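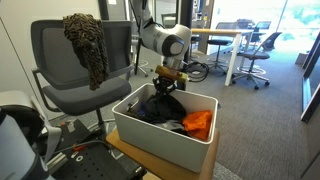 4. Working rules for shared rooms

4.1 Scope

The rules in this section were written for the Flirow garment handling trials, in which an arm on a platform picks clothing out of an open bin. They cover the period from switching the arm on to leaving it parked. They do not cover transport of the platform between buildings, which follows the lifting rules of the site, or repairs to the gripper, which are done with the power off under a separate sheet.

The first draft was taken from the rules used at Innes, where the arms stand behind fixed guards. Much of it did not carry over. In an open office there is no guard door to lock, people walk past with coffee, and the furniture moves from one day to the next. We kept the Innes wording on emergency stops and on who may enter a program, and rewrote the rest.

4.2 Before a run

The operator walks once round the arm's reach and looks for anything that has moved into it. Chairs are the usual problem. In the first month of the trials a chair was logged inside the marked reach on 25 occasions, more than all other objects together. A chair with a garment over its back counts as two objects, as the cloth can be caught even where the chair itself is clear. Figure 4 shows the arm reaching into the bin with a chair standing to the left and a dark brown cloth over the backrest. Under version 1 of the rules this layout passed, as only rigid objects were checked. Version 2 asks the operator to record loose cloth outside the bin and to decide, before the run, whether the planned path stays clear of it.

Cables are checked next. The cable at the wrist needs enough slack for the joint to turn, but slack that hangs to one side can reach the rim of the bin or the edge of the table. The operator turns the wrist slowly through its full planned range and watches the loop. If it touches anything, it is tied back and the check is repeated from the start.

The bin is placed by hand and its position is entered in the run sheet. We tried tape marks on the table and gave them up after a week. They lifted at the corners, and operators trusted them when the table itself had been pushed.

4.3 During a run

One person has the stop button and does nothing else. This rule drew the most complaints and we have not relaxed it. The person may talk, but may not type, hold a phone or fold clothes from the previous run.

Hands stay out of the bin while the arm is powered, whatever the arm is doing. A stalled gripper is treated as a moving one. If a garment has to be freed, the operator stops the arm, waits for the status light, and then opens the fingers with the release. Pulling on the cloth is not allowed at any point. It loads the fingers sideways, and the garment may come away suddenly.

Speed is limited to the lower setting whenever anyone other than the two team members is in the room. The team does not have to judge whether a visitor is near enough to matter. An earlier wording left this to the operator, and the log sheets from Flerudness and from our own site showed that people judged it very differently.

4.4 After a run

The arm is parked with the gripper open and clear of the bin. Garments are counted back against the run sheet. A missing item is looked for under the table and on the platform before the next run starts. Small pieces such as socks have been found beside the base.

4.5 Use of the rules

We reviewed 218 run sheets against version 2. Of these, 131 had every line filled in. The line left blank most often was the cable check, followed by the entry for loose cloth. In 20 sheets the name of the person at the stop button was missing, and we treat this as a failure of the rule even where someone was probably there.

The blank lines were not spread evenly. Most came from short sessions late in the day, when operators repeated a run and copied the earlier sheet. The current version therefore has no copy function in the Benow logging tool, and each sheet opens empty. Sheets made since that change have not yet been reviewed. We also moved the cable check to the top of the page, although the order of work in the room is unchanged, and some operators still fill it in last.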